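About Enlow

Enlow cleans, repairs and re-dresses rented furniture. Haruto Yokoyama started the business with one van, and we now turn over 2,000 chairs, sofas and stools a year for landlords and small hotels. Most of what we do is still handwork: brushing, checking seams, putting the cushions back where they belong.

We get asked a lot about the robot arms, usually by people who have read that they will change everything. We have had them 4 months. They haven't changed everything.

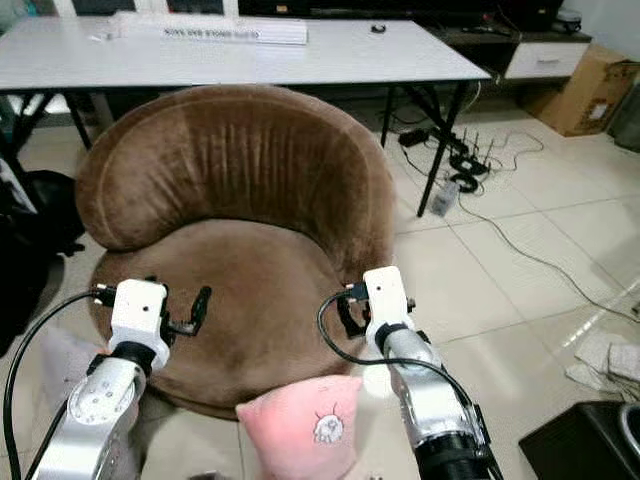
What the arms do

They handle cushions and soft covers around a chair. It sounds simple until you watch it. A chair stays put, but fabric folds and bunches, and a person sorts that out without thinking. The supplier talked about freeing up our staff. So far it has mostly given them something else to keep an eye on. 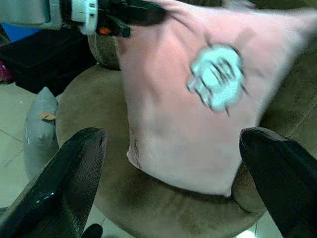 What it means for our staff

Three people used to share the dressing work. All three are still here, on the same pay, and that was agreed in writing before any equipment came in. Ynyr Cadwaladr, who has dressed chairs for us since the first year, now spends his mornings at the bench and his afternoons with the arms. He likes the mornings better. His back is grateful for less bending, he'll give them that, but he misses having a coworker to talk to across a chair.

Picking things up off the floor is the part everyone was happy to hand over.
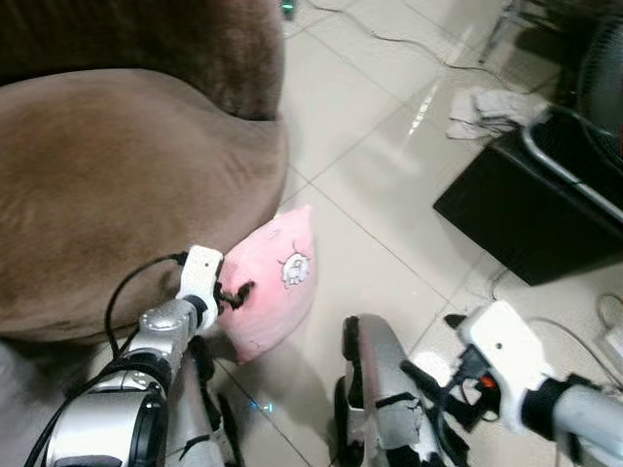 We don't set targets for the arms, and we don't compare anyone's speed to theirs. If a job needs judgment - a stain, a loose seam, a customer's odd request - it goes to a person. The last 100 customer notes we read were all about people: who was polite, who was on time, who fixed the zipper.

We'll look at the whole arrangement again in August. If the staff say it isn't worth the floor space, it goes.

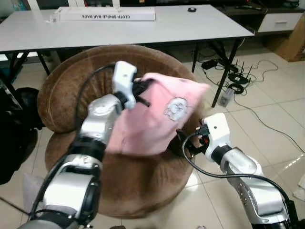 Pink fabric, brown chair, two arms

Visits to the workshop are by arrangement. Call before 4 p.m. and ask for Haruto.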